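Ticket 3000-269: Paper bags tearing at the top near the handle
Opened by: Tamsin Ostrowski, Pratby shop
Product: Brinotis kraft carrier, medium, twisted paper handles
Status: Closed

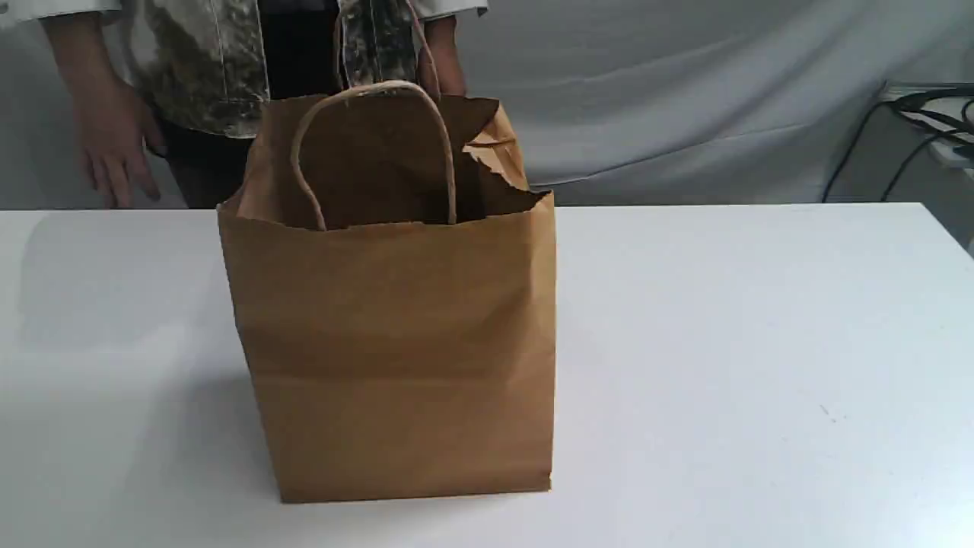
Ilham Siregar wrote back the same morning: Hi Tamsin, thank you for getting in touch, and I'm sorry the bags are giving you grief. Before I send anything out to you, could you tell me where on the bag the tear usually starts? There are two common places. One is right at the patch, the glued strip inside that holds the ends of the handle. The other is out toward the corner, where the side fold meets the top. They look alike once the paper has gone, but they come from different things. It would also help to know what you put in the bags, how they're stored, and whether you can find the batch number on the end of the carton. It's usually near the tape.

Tamsin Ostrowski, 10:40 a.m.
Hello Ilham, and thank you for being so quick! I'll try to answer everything in order, though I do tend to wander.

We sell soap, candles, tea towels and a fair amount of jam, so the bags get a mix of light and heavy. We've used the Brinotis medium since we opened the Pratby shop and I have always been fond of them (customers save them, I see them coming back with library books in). The trouble began in June with this delivery. I've got two cartons on the go, and the batch number on both is 124. The older carton, which is down to the last handful, has a different label and I'm afraid somebody has put tape over the number.

As for where it goes, it's the top, toward the corner. The bottoms are perfect. I haven't had one bottom open up, and the handles themselves stay on. It's the paper above and beside them that gives, and then you have a ragged flap hanging out and a customer looking at me. We had one go this morning with only tea towels in it, so I don't think I can blame the jam.

Storage is the back room, on the second shelf, still in the carton. It's a dry room. The boiler is in there, on the other wall, and it runs for the hot water even in summer.

Ilham Siregar, 11:25 a.m.
That's a very useful answer, wandering included. The corner makes me think of the paper and how it's being opened more than the glue, and your boiler has caught my interest. Kraft paper likes a little moisture in it. When it gets very dry it stops giving at the folds and starts to crack, and once there's a nick at the top edge the tear will run.

Could you try a small test for me? Please take a few bags from the middle of an open carton, and a few from a sealed one if you have it, and leave them out flat in the front of the shop overnight, away from the boiler and the window. Tomorrow, open each one slowly by putting your hand inside and pushing the sides out, and leave the handles alone until it's standing up. Then open a few straight from the back room the way you normally would. Let me know how they compare.

Would you also check whether the bags are stuck together at the top when you lift them out? Sometimes a spot of glue from the patch squeezes over and catches the next bag.

Tamsin Ostrowski, 9:15 a.m., next day
Good morning! I did the test with my first cup of coffee and rather enjoyed it.

The ones that spent the night in front opened beautifully. I pushed the sides out from inside as you said and didn't get a single tear. They felt softer, too, more like cloth than card, if that makes sense. The ones straight from the back room were crisp and noisy, and I opened those our usual way, which I'm embarrassed to say is taking hold of one handle and giving the bag a good shake. Two of them split at the corner, exactly as before.

Then I thought I had better be fair about it, so I opened some back room ones gently and shook some of the soft ones. The gentle back room ones mostly survived, though one had a little crack along the top fold. The soft ones put up with the shaking. So it seems to be a bit of both?

And yes, you were right to ask about the sticking! In the sealed carton they lift apart nicely. In the open one, several were caught together at the top edge, and when I peeled them apart a sliver of paper came off one and stayed on its neighbor. I hadn't noticed it before because when we're busy we just pull.

Ilham Siregar, 9:50 a.m.
You've done my job for me, thank you. I think we have three small things piling up: dry paper, a bit of stray glue in that one carton, and a brisk shake by one handle. Any one alone you might never have noticed.

The glue is our side. I've logged batch 124 with the plant at Flilton and I'm sending you a replacement carton, no charge. Please don't send the old one back. Use what you can and recycle the rest.

For the others, I'd move the cartons off the boiler room shelf if you have anywhere else at all, and keep the flaps closed between uses. Bags that have already dried out will usually come around after a night or two in an ordinary room.

Tamsin Ostrowski, 4:30 p.m.
That's very kind, and more than I expected. I've moved everything under the front counter, where the Ruiz-Ortega gift boxes used to live, and the gift boxes have gone in by the boiler instead. (Should I worry about them? They're quite thick.) I've also shown the others how to open a bag from the inside, and there was some grumbling about how long it takes, but we timed it and it's hardly anything.

Ilham Siregar, 4:45 p.m.
Thick board is less fussy, but I'd check the corners on the gift boxes in a few weeks and see if the lids have started to bow. If they're assembled, it might be worth storing them flat. Your carton leaves Flilton tomorrow.

Tamsin Ostrowski, 2:10 p.m., the following week
New carton arrived and not one has stuck. We've had no tears at the counter since the move, apart from one that I shook out of pure habit. Gift boxes are fine so far. Happy for you to close this, and thank you again for being so patient with me.

Ticket closed by Ilham Siregar. Replacement sent: one carton, Brinotis medium. Batch note passed to Flilton.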